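Student Club Builds Toy-Sorting Dataset With Hand-Held Grippers

February 9, 2024

The Korkby student robotics club has started recording the demonstration set for its spring entry, a tabletop sorting task in which toys are picked up one at a time and placed in an open plastic box. The work is done with hand-held grippers. No arm is involved at this stage. Club members move the tools themselves, and the recordings are later used to train a control policy that will run on the club's arm, a bench unit the students call Su.

The entry is for the Skillel student challenge, in the manipulation category. Teams in that category get 40 minutes on the competition table, including setup, and are scored on how many objects end up inside the container and how many are dropped on the way. The list of competition objects is not released in advance. For that reason the club has avoided training on a single type of object and works with a mix of household toys that differ in size, stiffness and surface finish.

Two grippers are used together in the two-handed part of the task. Both are held over the same table, and the operator agrees on an object before closing either set of jaws. The rule was introduced after early recordings in which both tools went for the same toy and the take had to be discarded. 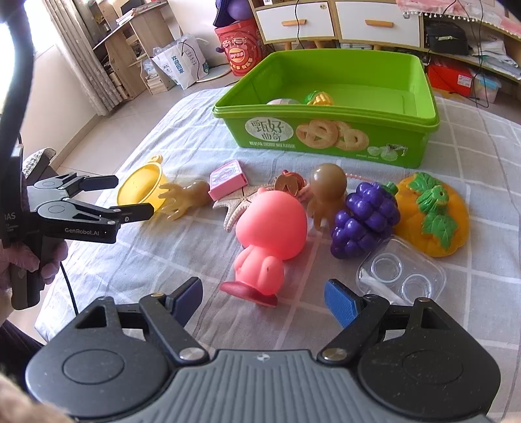 Two hand-held grippers at the sorting table, with toys laid out in front of the green box.

The object mix matters more than the number of objects, according to the club's notes. Soft rubber figures deform under the finger pads and can be held off-center. Glossy round shapes such as the toy grapes slip if the pads meet above the widest point. Clear plastic is a separate problem: a transparent tray or cup gives the vision model very little to work with, and takes that include one are tagged so they can be weighted differently in training.

The checked tablecloth was a deliberate choice. Its lines bend in the wide-angle view, and the students use them as a quick visual check on lens calibration before a session. A plain white surface was tried first and gave poor position tracking. The cloth is pulled flat between takes, as a fold near the box can catch the tip of a finger.

At the last count the club had 2663 takes on disk. Of these, 1688 passed review and are in the training set. The remainder were rejected for one of several logged reasons, most often lost tracking, a missing start marker or a release above the rim of the box. Rejected takes are kept. Some will be used later to train a simple classifier that flags bad recordings before a person has to watch them.

Review is the slow part. Each take is watched by two members who mark it independently, and a disagreement sends it to a third. The marking tool, Paltard, was written by club members in August and runs in a browser. It plays the recording at variable speed, shows the finger opening as a line under the video and writes the result to a plain text file. The current version does not support undo, which is at the top of the request list.
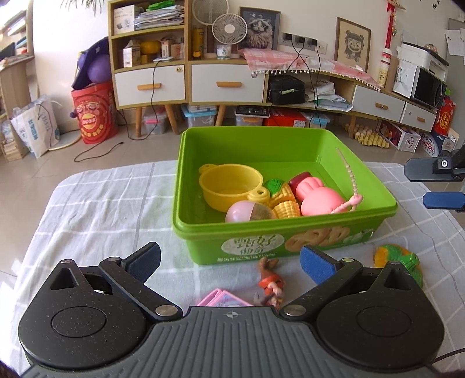
Birdie Calloway
Staff Writer, Student Projects

The layout of the table is changed between blocks of takes. In some blocks most of the toys begin outside the box. In others the box is already partly loaded, so that the operator has to find space for the next object or take one out. Partly loaded starts are harder for the policy. The toy cooking pot is the usual cause of trouble, as it takes up a large share of the floor of the box and rolls when another object pushes against the rim.

Long, flexible objects are handled under a separate instruction. The operator closes near the middle, lifts straight up and waits for the free end to stop swinging before moving across. The wait adds time to each take, but the first trained policy copied the swing along with the motion and struck the side of the box repeatedly.

Su has been tested on a reduced version of the task with rigid objects only. The arm completed single picks but tended to open its fingers early when the box was nearly full. The students attribute this to a shortage of full-box takes in the first training run, and the next recording block is weighted toward them. Finger pads on the arm match those on the hand-held tools, which keeps contact geometry the same between recording and playback.

The remaining schedule has one more recording block, a retraining run and a full timed rehearsal under challenge rules. The operator instructions and the tagging scheme will be posted on the club page after the entry is submitted. The recordings themselves will stay with the club until the challenge is over – a decision the members voted on – and may then be shared with other school teams on request.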